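Learning to Pick Thin Upright Objects from Wrist Camera Views: Final Project Report

Babatunde Shehu
Project partner: Habibur Khondokar
Robot Learning Lab Course, submitted 26th February

Summary

In this project we studied how a small robot arm can learn to grasp a thin object which stands upright on a table, for example a seed packet, when it sees only through the camera at its wrist. We collected demonstrations by hand guidance, trained a policy from them, and compared three ways of preparing the training data. The main result is that the order in which the demonstrations are collected matters less than we expected, and that the direction of approach matters much more. A policy trained with mixed approach directions failed often. A policy trained with one direction only was better, although it had seen fewer demonstrations.

1. Motivation

Most student projects in our course use cubes, cups or balls. These objects are kind to the gripper. If the fingers arrive a little too far to the left, they still close on something. A packet made of paper or foil is different. It is wide from the front and very narrow from the side, so the robot has to place one finger before it and one finger behind it. If a finger touches the packet too early, the packet falls, and then it is a new problem.

We first met this difficulty in November, when we tried to repeat the exercise from the Skukton course notes with our own objects. The exercise worked with the cube and did not work with the packets at all. My partner Habibur proposed that we keep the packets and make this the subject of the project. I was not convinced in the beginning, as I was afraid that we would have no positive result to show. I am glad now that he insisted.

2. Research question

We formulated the question as follows. Given a fixed number of demonstrations, how should they be distributed over starting positions and approach directions, so that the learned policy can grasp an upright packet without pushing it over?

We did not try to answer it for all kinds of packets, and we did not change the learning method during the project. Everything below should be read with this limit in mind.

3. Setup

The arm stands beside a wooden table. The camera is mounted close to the gripper and looks along the fingers, so in every view a part of the gripper is visible. We had no second camera above the table. The teaching assistant offered us one, but we wanted to know how far one can come with the wrist view alone.

The software for recording is the Tovmont toolkit, which the lab uses for all courses. It stores the camera image and the joint positions together. We made two changes. The first is that a recording is discarded automatically if the gripper does not close before the end. The second is that the person who records has to enter the approach direction before starting. This second change seemed like a small thing, but without it we could not have made the analysis in Section 5.

The packets were placed by hand. We did not use marks on the table, because we feared that the policy would learn to look at the marks. Before each session we decided on an area of the table and tried to cover it evenly.

4. Method

4.1 Demonstrations

We recorded 50 demonstrations for each training set. One demonstration begins with the arm in its resting position and ends when the packet has been lifted clear of the table. Habibur recorded half of each set and I recorded the other half. We did this so that the style of one person would not decide the result. Our styles are indeed not the same. He moves quickly and then corrects near the packet, while I move slowly from the start.

The three training sets were:

Set A, mixed. The gripper approaches from the left, from the right or from the front, as the operator likes.

Set B, ordered. The same three directions, but recorded in blocks, first all from the left, then all from the front, then all from the right.

Set C, single. The gripper approaches only from the left side of the packet.

In the beginning we wanted a fourth set in which the packet lies flat. We gave this up after a few days because the fingers could not get under it.

4.2 Training

The policy receives the wrist image and the joint positions and gives the next short piece of motion. We used the standard network of the course without changes and trained it from zero for each set. The images were made smaller before training. We also changed the brightness randomly, since the light in the room is different in the morning and in the evening.

For Sets A and B the training examples are shuffled by the training program in any case. We knew this, and so a difference between A and B could only come from the operators. Our idea was that a person who repeats the same direction many times becomes more regular, and that regular demonstrations are easier to learn.

4.3 Evaluation

Each policy was tested on the same starting positions. We counted a trial as a success if the packet was lifted and held. We counted a fall separately from a miss. In a fall, the gripper touches the packet and it tips over. In a miss, the fingers close on air. We think this separation is useful, because the two errors have different causes.

Later we added a harder condition in which a second packet stands on the table. The robot should grasp the one that it was trained on and leave the other one standing.

5. Results

Set C gave the best policy in every condition. The policies from Sets A and B were close to each other, and with so few trials we would not claim that one of them is better. So our idea about regular operators was not confirmed.

The kind of error was more interesting for us than the number of successes. With Sets A and B, most errors were falls. The arm moved toward the packet in a reasonable way, but at a certain distance it hesitated, and then it continued straight to the middle of the packet. We believe that the network was averaging two directions. Half of the demonstrations in that situation went to one side and half went to the other, and the average of left and right is the front face of the packet. With Set C this hesitation was almost gone, and the remaining errors were mostly misses.

In the condition with two packets all policies became worse. Set C lost the least. When the two packets stood one behind the other, the policy sometimes went to the wrong one. We could not find a clear rule for when this happened. Size may play a role, because a large packet that is near fills much of the wrist image and a small one that is farther away does not.

We also repeated the training of Set C with fewer demonstrations. With half of the data the policy still reached the packet but closed the gripper too early. The approach is apparently learned sooner than the closing. Our advisor, Dr. Omoregie, suggested that the moment of closing should get more weight in the training, and we agree that this would be a good next step. We did not have time for it.

6. Problems during the work

We lost 6 days because of a mistake in the camera settings. The automatic exposure was switched on again after an update, and when the gripper came near to a bright packet the whole image became dark. The recordings looked normal when we watched them quickly. I noticed the problem only when I compared the average brightness between sessions. All recordings from this time were made again.

Another problem was the packets themselves. They become soft at the bottom after many grasps and do not stand well anymore. An old packet falls more easily than a new one, and this can make a policy look worse than it is. We changed the packets between the sets, but we did not measure how much influence this has. A stiffer object of the same shape, for example a thin box, would have been a cleaner choice.

Finally, the motor at the wrist became inaccurate after long sessions. We made pauses and moved the arm to its resting position between the trials. The Skesside group, which works at the next table with the same type of arm, gave us this advice.

7. Discussion

Our result can be explained in simple words. If there are two good ways to do a thing, and the learner is shown both without being told which one to use, it can choose something between them, and the thing between them may be bad. This is known in the literature and it is not our discovery. What we can add is a case where the effect is strong and easy to see, because the bad middle way ends with a packet lying on the table.

It would be wrong to conclude that demonstrations from one side are always better. The Set C policy cannot grasp a packet that stands close to an obstacle on its left, and it would need to learn the other side for this. A method that gives the intended direction to the network as an additional input could perhaps keep the advantages of both. Our recordings already contain the direction, so a following group can try this without collecting new data.

The recordings, the evaluation sheets and the changes to the toolkit are in the course folder. The sheets for the two-packet condition are in a separate file, and the trial numbers in that file start again from one.

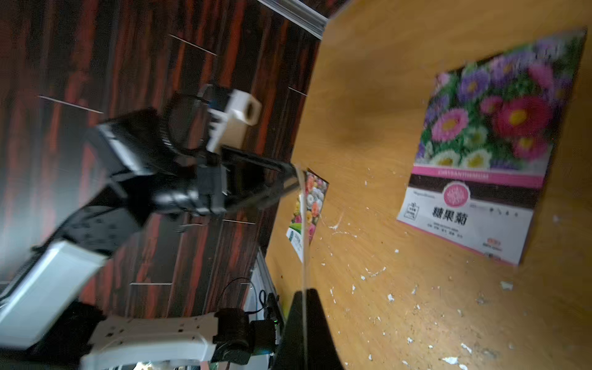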